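Stusow Harbor, December, 5:40 a.m.

Up before the alarm. Barometer steady, swell 6 feet at the outer buoy with a long period. Went over the crab gear list one more time with coffee before driving down. 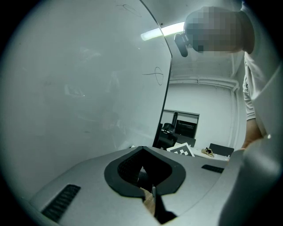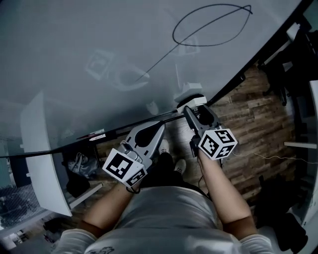
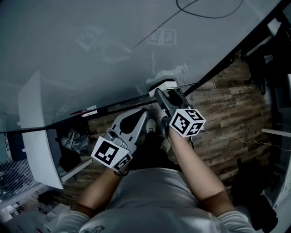 Left the slip at first light and ran northwest to the Clullness edge. Set the first string in 387 feet of water, mud bottom with patches of shell. Bait was squid and chopped mackerel in hanging jars. The Famari line hauler tripped its breaker twice on the initial lift. Reset it and pulled at lower speed with no further trouble. Need to check the ground connection before the next trip.

Soak times were uneven, so the catch is hard to compare between strings. The deep pots did better. Most keepers were hard-shelled and heavy, with clean undersides. The shallow string came up with mostly females and undersized males, all released. Moved that string 1,500 yards south, closer to the Thongsuk reef, and marked it on the plotter.

Water temperature dropped at the edge and the current was setting north, stronger than the tables gave. Two buoys were pulled nearly under. Added line to both.

Engine hours at the dock: 646. Oil change is overdue. Fuel filter was dark but had no water in it. Swapped it anyway.

Tomorrow: breaker, oil, more squid. Pull the deep string first.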